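Tapas que se pegan, tubos que se secan y otras pequeñas batallas de casa

Publicado el 05/09/2020 en Trucos de casa

Llevo media vida peleándome con las tapas. Las del pegamento, las de la pintura, la del bote de barniz que compré con toda la ilusión para las sillas del balcón y que al volver de vacaciones no había manera humana de abrir. Así que hoy os cuento lo que hago yo, que no es ciencia, pero me ha ahorrado más de un disgusto (y más de un viaje a la ferretería Moreira, donde ya me saludan al entrar).

Lo primero, limpiar la rosca antes de cerrar. Ya sé que da pereza, que uno acaba la faena con las manos pringadas y solo quiere sentarse un rato, pero un trapo viejo pasado por el borde hace milagros. Para la cola blanca basta con que esté húmedo. Para los esmaltes, un poquito del disolvente que indique el bote, guantes puestos y la ventana abierta.

Cuando la rosca está bien limpia, le pongo una pizca de vaselina con el dedo. Una pizca de verdad, ¡no vayáis a untarla como si fuera mantequilla! Si cae dentro, la pintura luego no agarra bien y os tocará lijar. 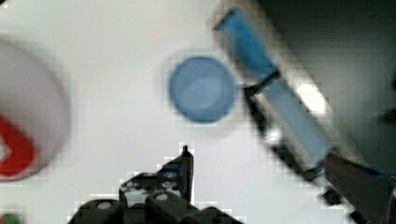 ¿Y si ya está pegada? Pues paciencia y agua caliente del grifo. Con la cola blanca y la témpera, pongo el bote boca abajo en un tazón, con el agua justa para cubrir la tapa, y me voy a hacer otra cosa. Después, una goma elástica ancha alrededor, de esas que traen los espárragos, y a girar despacito. Con los disolventes y los esmaltes nada de calor, por favor, que eso es muy serio - ahí uso solo la goma, y si no cede, un cascanueces con un paño para no marcar el plástico.

Otra cosa que me costó aprender es dónde guardar todo esto. Yo lo tenía en el lavadero, al lado de la caldera, y se me secaba hasta lo que estaba sin estrenar. Ahora lo tengo en un armario bajo del pasillo, fresco y a oscuras, en una caja Rekero de 14 litros que cierra bastante bien. Los tubos, de pie y con el tapón hacia arriba. Los botes de pintura empezados, con un papel film entre la boca y la tapa.

Y apuntad la fecha de apertura con rotulador, en el cuerpo del bote, que las tapas se cambian de sitio y luego vienen los líos. A mí me pasó en mayo con dos masillas y todavía se nota en el zócalo.

La semana que viene, las brochas tiesas, que me lo habéis pedido mucho.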